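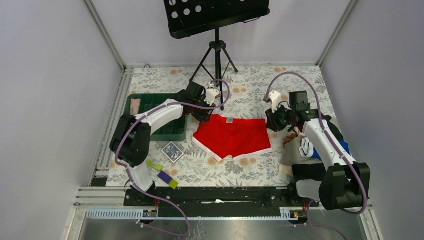
Page last changed: November 5, 2021

Folding athletic shorts flat – waistband or legs first?
Forum: Laundry and Linen > Folding

pirkley_tg
Red shorts, white hem bands, elastic waist. I lay them out with the waistband at the back and the leg openings toward me, then fold left over right, then hem to waist. The stack leans after four pairs. Drawer is a Martens, 2 inches too shallow to file them upright.
Tavion Gallagher

widine758
Left over right puts all the elastic on one side. Turn every second pair end for end and the stack levels out. Also smooth the legs before the first fold. The red fabric in the picture still has soft wrinkles across it, and each one ends up as a crease.

KoenVH
Disagree on smoothing. Polyester knit relaxes in the drawer overnight. The dip in the waist edge matters more. Pull the two upper corners apart until the edge is straight, then fold. If the dip stays in, the halves never line up at the hems.

widine758
Relaxes if the drawer is half empty. Mine is not.

pirkley_tg
Tried pulling the corners. Hems now match to about 2 mm. Turning alternate pairs helped as well, though the stack is still higher on the label side.

kistance
The label adds next to nothing. Check the drawcord, if there is one. A knot inside the waistband lifts everything above it. I untie mine before washing.

KoenVH
Cord should be tied for the wash or it pulls through. Untie it after.
Koen Van Hecke

kistance
Mine are stitched at the center back. They can't pull through.

pirkley_tg
No cord on these. Rolling is next – there is an older thread on that from September, will post there.

Thread views: 1,646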